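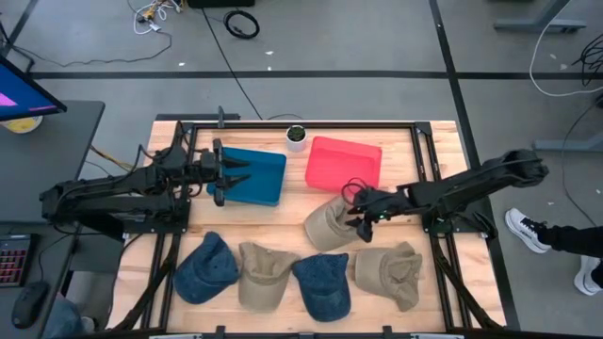
Kartini Lau objects that last month's handout was too hard on pre-shading, and that every kit she has finished with it looked better than the ones without. Fine. Put a pre-shaded wing next to a plain one under three feet of daylight and tell me which is which before you tell me which is better.

Scale Modeling, Evening Course
Handout for session 3: Washes, filters and what they are supposed to do

Where we left off
Base coat on, gloss coat on, decals down. If your decals are silvering, stop and fix that first. A wash will not hide it, whatever the bottle says.

What a wash is
Thin, dark paint that runs into recessed detail. That is the whole idea. The Flinora range sells 2 grays for "winged" and "tracked" subjects. I have used both on the same hull and could not find the join. Buy one.

What a filter is supposed to be
A very thin tint over the whole surface, meant to shift the color slightly. I remain unconvinced. Bayu Tuhumury brought in a turret with five filters on the left side and none on the right, and the class split down the middle on which side had been treated. Five evenings of drying time went into that turret.

"Scale effect"
You will read that colors must be lightened for small scales because of the air between you and the real thing. The formulas going around give a percentage for each scale. Ask where the percentage comes from. I asked on the Kudholm forum and got 335 replies — most quoted each other, and none had a measurement in them.
Lighten the paint if you like how it looks. That is a good enough reason.

Practice for tonight
Work on scrap wing or hull plate, gloss coated.
Pin wash along the panel lines with a fine brush.
Wait until it goes dull, then wipe in the direction of airflow, or downward on armor.
Leave one panel with no wash at all. Write nothing on it.
Swap pieces with your neighbor and guess.

Reading
Tirta Sinaga's article on the Halás biplane is good on oil stains. Skip the part on chipping.

Next session: rust. Bring a photo of a real vehicle, please, and leave the photos of other people's models at home.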